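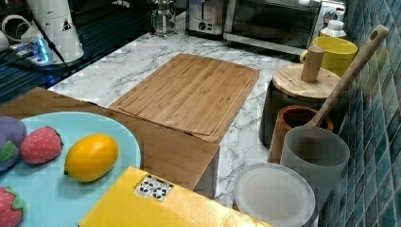
What does a kitchen need before you can call it finished?

A kettle, a knife, something to cut on and somewhere to put the lid down. Everything after that is somebody's opinion.

Edin Matić had held this view for most of his adult life and saw no reason to give it up for the flat in Fillevbridge. The flat was let furnished. He had been sent a list of what furnished meant, and he stood in the kitchen with his coat on and read it out to Santosh, who had come to help carry and had so far carried a lamp.

"One chopping board, bamboo, large," said Edin.

"There it is."

"It's on a box."

"It's still a chopping board."

Edin lifted a corner of it with one finger. It was a good board, he would give them that. It had a groove running right round the border to catch the juice, which supposed a kind of dinner he didn't make. He let it down again on the cardboard.

"Why would you put a board on a box?"

"To make it higher," said Santosh. "Or because the box was there first."

"It's the second one. People always tell you it's the first."

The letting agency was called Menzies, and the woman from Menzies had used the word curated on the telephone. Edin had asked her what it meant and she had laughed, very pleasantly, and told him he would see. He was seeing. He saw a worktop done up to look like marble, white with grey veins, and he rapped it with his knuckles and got a noise that told him nothing. He saw the wall of tiles beside it, little glossy squares in every colour the sea is supposed to be. Santosh liked the tiles. Santosh was a man who liked things, and had been since school, and Edin had never been able to work out what he got from it.

"They're cheerful," said Santosh.

"They're a lot of grouting."

"You don't have to grout them. They've been grouted."

"For now."

He went back to the list. Utensil holder, grey. Well, there it stood, and out of it came a wooden spatula so long that you could have stirred the pot from the hall. Canister with bamboo lid. The lid had a knob on it like a piece off a chessboard. Mug, yellow. Cup, wooden.

"Who drinks out of a wooden cup?" he said.

"It might be for salt."

"Then it should say so."

Santosh had found the plate by this time. He was bent over it with his hands on his knees.

"Edin, is fruit on the list?"

Edin looked. Under the heading Finishing Touches it said: Seasonal fruit, assorted.

They both considered the plate. It was pale blue and round, and there were two strawberries on it the red of a pillar box, with a mango lying between them, and at the side an aubergine made of plush, with a felt leaf.

"That isn't fruit," said Edin.

"An aubergine is a fruit. Botanically."

"It's stuffed, Santosh."

"Plenty of people stuff them."

Edin picked up the mango. It was shiny and much too light, and when he tapped it on the worktop it clicked. He turned it over to look for the seam. Three thousand one hundred and thirty-four was the number on the inventory form, 3134, top right, in bold, and he wondered whether that meant there had been 3133 other kitchens before his, each with its own mango, and people like himself standing in them feeling slightly got at.

"What season is this?" he asked. "What season do they think it is, that gives you strawberries and a mango in February?"

"It's only to make the place look lived in."

"By whom?"

Santosh had no answer to that, so he took his own coat off and hung it on the door, and asked where the kettle was. There was one in the boxes somewhere. Edin had brought his own, on principle. He had brought his own knife too, rolled in a tea towel, and a saucepan he had owned since Onby, where he'd lived for thirty-two years above a shop that sold carpets and then blinds and then nothing. The kitchen in Onby had been the width of a door. He had cooked in it every night with the window open and his elbow against the fridge, and when his sister came to stay she used to say she didn't know how he managed, and he used to say he didn't know what else there was to manage with.

She had found him this flat. It had a lift. She had said the word knees to him several times over the telephone, as though it were a place he would shortly be moving to.

"I'm going to ring them," he said.

"About the fruit?"

"It's on the list. If I leave and there's no assorted fruit, they'll charge me for it. If I leave and there is fruit, they'll say it isn't the fruit on the list. I want it in writing which fruit it is."

He rang. He was told he was a valued tenant and was played some music. Santosh found the kettle, filled it, and went through the boxes for tea, holding things up as he came to them. Edin shook his head at each. The woman came on the line in the end. He explained it to her in what he considered a reasonable way. She asked whether the items were damaged. He said no, they were in perfect condition, they would be in perfect condition when he was dead, and that was his complaint.

"Would you like them taken away?" she asked.

He hadn't expected that. He looked across at the plate.

"What would it cost me?"

"Nothing, Mr Matić. I'd just make a note."

He distrusted nothing as a price. He had once been given a free armchair by a firm called Wallberg and had paid for it, one way and another, for three years. He said he would think about it and put the phone in his pocket.

"Well?" said Santosh.

"She says they'd take it away for nothing."

"That's nice of her."

"Is it?"

Santosh had made the tea in the yellow mug, there being only the one, and had poured his own share into the lid of the flask. He handed the mug over. Edin looked into it first, from habit, then drank. It was a decent mug. It had a proper handle that took all four fingers, and it didn't drip down the side, and he drank half of it before he could think of anything against it.

"You could cook something," said Santosh. "Try the place out."

"There's an onion in my bag."

"There you are, then."

Edin fetched the onion. He unrolled the knife from its tea towel and stood in front of the board. He meant to take it off the box and put it down flat, where a board belonged. Only his back had been bad since the stairs in Onby that morning, the last trip down with the books, and with the board up where it was he found that he didn't have to stoop. He cut the onion in half. He waited for the whole thing to wobble, and it did, a bit, towards the front where the cardboard bent down.

"It's not stable," he said.

"No."

"You couldn't do a chicken on it."

"Are you going to do a chicken?"

He cut the halves into slices and the slices into pieces. It was the same onion it would have been anywhere. His eyes ran and he wiped them with the back of his wrist, and Santosh went and looked at the tiles for a while, following the dark ones along with his finger as if there might be a pattern in them.

"There isn't one," said Edin. "They just put up whatever came out of the packet."

"I thought I had it for a minute."

"You'd need a thousand tiles before you could say one way or the other."

The saucepan went on. The long spatula, he had to admit, kept his hand well away from the spitting, although he held it halfway down to show that he could have managed with a shorter one. Santosh pushed the plate of fruit along to make room for the bread, and the mango rolled over and came to rest against a strawberry.

"Leave that," said Edin. "It's on the inventory."

"I'm only moving it."

"Well, remember where it was."

He stirred the onions. After a minute he reached over himself and turned the mango round, so that the side with the seam was facing the wall.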